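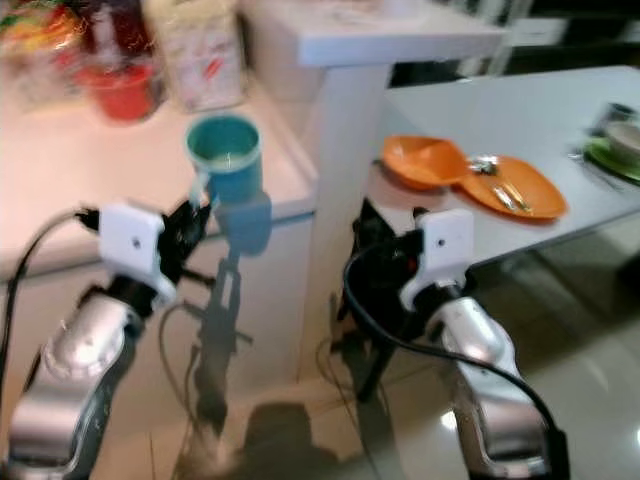

*Fig. 1. Table clearing, two arms. Cup in the left gripper, right one free.*

Friday, June 3, 2022

## Session 6: chores, can machines do them yet?

Short answer for the exam crowd: some chores, some of the time, in a kitchen they have seen before. Long answer is the rest of this sheet. Read the Soddale chapter before next time, the grasping part at least.

### Why clearing a table is hard

Looks like one job. It's a pile of small ones. Find the thing, decide how to hold it, get there without knocking its neighbor, lift, carry, put down, go back. Miss one and the rest is off.

Look at what is left on the table in Fig. 1. Orange bowl near the edge, orange plate right beside it with a spoon and fork still on it. White bowl sitting on a green plate. Dark glass cup behind that.

- Do you take the plate with the fork on it, or fork first? People do it without thinking. Planner has to choose.
- Stacked items: the bowl and the plate under it, one grasp or 2? One is faster, two is safer. Most student planners say one and then drop the bowl.
- Flat utensil on a flat table. Still the worst case for a two-finger gripper. Nothing to get under. Common trick is to drag it to the edge and pinch there, which works until the edge is crowded.
- Glass. Depth cameras see through it or see nothing. Dark glass a bit better than clear, not much.

### Liquids

The cup in the left gripper appears to have a little pale liquid in it. Changes everything about the motion. Keep it level, cap the acceleration, no fast wrist turns. Nearly all demo videos use empty cups!! Check for this whenever you read a paper with a high success rate.

Also: how does the machine *know* there is liquid? Vision from above, ok if the cup is open and the light is kind. Weight at the wrist, ok if you know what the empty cup weighs. Usually you dont.

### Shiny stuff

Glossy cabinet front, glossy floor tiles. There's a second cup in the cabinet face, upside-down world, bluish smear where the real one is mirrored. A detector trained on clean lab tables will sometimes box the reflection too. Fixes:

1. more training data from real kitchens
2. depth check (a mirror object sits at a depth where a solid panel should be)
3. track over time, reflections move along with the arm

Number 2 is cheap, start with it. Fails on glare, see notes from session 5.

Motion blur, same family of problem. Head camera moves while the arms move, half the image smears. Anything printed on the packages on the counter, forget it. If the task depends on a label, stop moving and look.

### Two arms or one

Pro: carry with one, clear with the other. Hold the plate, take the fork. Open the dishwasher with a cup in hand.

Con: they get in each others way, cables too. Reach between a counter and a table is tight. Most teams end up with one arm doing the work and the other parked, so ask what you paid for.

### Numbers from our own runs

Brorneo task set, table clearing, 300 attempts per object class. Don't quote these outside class, grading was ours and a bit generous.

- cups and bowls: fine, nearly all picked up
- plates, bare: ok
- plates with something on them: bad
- utensils on the table: very bad

Trained on over 3000 recorded demonstrations. Doubling the data helped bowls and did almost nothing for utensils. My guess is the hand, you can't learn your way out of fingers that thick. Argue with me.

### Shop floor compare

Fogh packing line (the visit, those who came): same sort of arm, same sort of gripper, runs all shift. Parts arrive facing the same way, light is fixed, floor is matte. Someone spent months making the *room* easy. Home robots don't get that deal. Flevance tried it with special dishes with a lip for the gripper. Worked well, people hated the dishes.

So when a paper says "solved" write down: which room, which objects, who reset the table between tries.

### For next week

- One page: plan for clearing the table in Fig. 1. Order of objects, which arm, where each goes. Say where you would ask a human for help.
- Pick one step and list how it fails. At least 6 ways.
- Bring it printed, the projector room has no wifi

Project proposals due first week of July. Teams of 2.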